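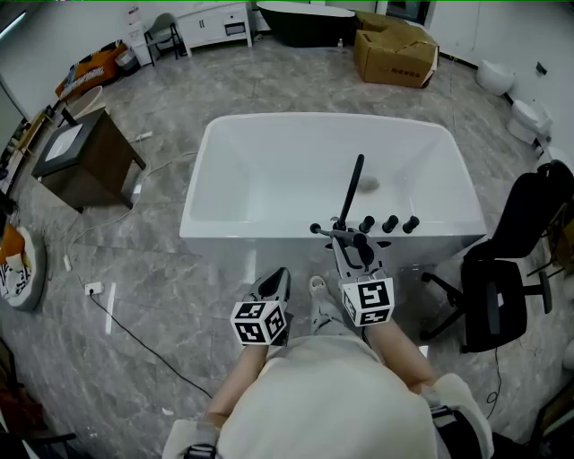

Week 6: Touring exhibitions and the borrowing museum

Reading before the session: chapter 3 of the course reader, plus the Drokport loan agreement (on the shared drive, 18 pages, skim the schedules at the back).

A touring exhibition is put together by one museum, the organiser, and shown at others, the venues. The venue pays a hire fee and usually a share of transport. Insurance is dealt with separately and we come to it in week 7.

Facilities report

Before a lender agrees to anything it will ask for a facilities report. Typical headings are building construction, fire detection, security staffing, climate records and loading access. Wiketdale Gallery lost a prints show over loading access: the lift took crates up to 63 kg and the organiser wanted more.

Light levels

Works on paper are normally shown at 50 lux. Oil paintings can go higher, and 200 lux is a common limit. Some lenders also set a limit on total hours of display, so a work may be swapped for another halfway through a tour.
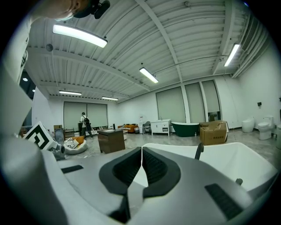 Close view of the gripper, with its two black finger pads.

Condition checking

Each work is checked on leaving the lender, on arrival, at closing and on return. Both parties sign the form. Note old damage as carefully as new. Crates stay shut for 24 hours after delivery so that the contents can adjust to the room.

Case study: the Enari tour

The Enari tour had 40 paintings and three venues. Correia was the organiser and Drokport the last stop. Drokport opened in November with timed tickets, 300 a day, and the late slot at 6 pm was the slowest to sell. Look at the floor plan and decide where you would put the queue.

For the seminar

Bring a one-page draft facilities report for a gallery you know. If a figure isn't public, leave the line blank and mark it as missing. Photography rules are in week 8, so leave those out for now.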